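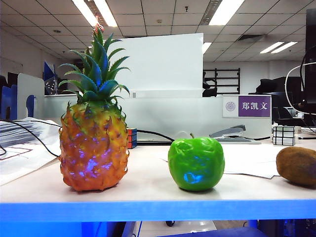
Pineapple, apple, kiwi. Desk fruit, left to right!

OK, thread time, because I spent all of January learning how pineapples grow and I can't keep it in any longer 🍍

1/ They don't grow on trees! I was a full adult when I found this out. A pineapple comes up out of the middle of a low, spiky plant, right at knee height, like it's sitting in a chair.

2/ And it starts as a whole bunch of flowers. Each little purple flower makes a berry and the berries all grow together into one big fruit. Those "eyes" on the skin? Each one was a flower.

3/ You can grow one from the top of a grocery store pineapple. Twist off the crown, peel the bottom leaves, let it dry out for a few days, stick it in soil. I have 3 going on the windowsill in Sekdale (not exactly the tropics).

4/ The catch is the wait. Two years, maybe more, and then you get one fruit. Mine are nearly 4 months in and I'm already picking out a plate.

5/ The Halgate greenhouse has a whole bed of them, 400 plants, and the smell when they're ripe is unreal. Go on a warm afternoon if you can, the back door by the ferns is usually open.

6/ If anyone has gotten a windowsill one to flower, please tell me what size pot you used. I'm in the 6 inch ones and the big guy is starting to tip over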